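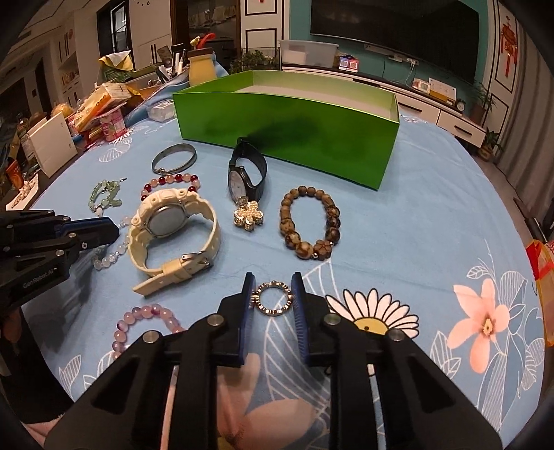
The hard part of a ring is the hole

Most grasp planners treat an object as a solid lump with a surface. Give the planner a point cloud, and it returns pairs of opposing contact points ranked by expected stability. For a mug or a carton this works well. For a ring, a bangle or a string of beads it fails in several ways at once, and the team behind Jurnov, a manipulation planning stack developed in Wivstead, has spent the past year cataloguing them.

Polished metal is the first problem. Depth sensors return patchy data on curved reflective surfaces, and a narrow band may produce only a handful of valid points. Jurnov's earlier perception module filled the gaps by fitting a convex hull, which closed over the centre of every ring it saw. The planner then proposed contacts on material that did not exist.

The current release drops the hull. A segmentation network labels each pixel as object, background or aperture, and the aperture class is passed to the planner as a separate mask. Patterned cloth seen through an opening was the main source of false labels during training. A printed petal of the right size and colour looks a lot like a bead at low resolution, and the network needed colour jitter and 2,000 additional labelled crops before the error rate settled.

Beaded bracelets call for a different representation again. A bracelet has no fixed shape, so a rigid pose estimate means little. Jurnov models it as a closed chain with 162 nodes, regardless of the true bead count, and updates the node positions at every control step. The number is a compromise — fewer nodes smooth over tangles, while more push the solver past its time budget.

Control runs on Godoy, an open runtime that handles joint commands and finger force. Its default grip routine closes to a target width and holds. For small rings the developers replaced this with a guarded close that stops on the first sustained rise in motor current, then waits 5 milliseconds before applying holding force. Without the pause, the two finger pads tended to load unevenly and the ring rolled out of the grasp.

Clutter remains the weakest area. When one item partly hides another, the planner has to decide whether the visible arc belongs to the object in front or the one behind. Jurnov keeps up to 5 hypotheses per cluster and discards them as new views arrive. In practice a second viewpoint resolves most watch straps, which hold their curve. Loose strands of similar colour often stay ambiguous until something is lifted.

Recorded sessions are reviewed in Motmont, a browser-based tool that lines up video, finger width and planner output on a common timeline. Its labelling panel now flags any grasp where the predicted contact falls inside an aperture mask. The next release, due in November, is expected to add the same check at run time.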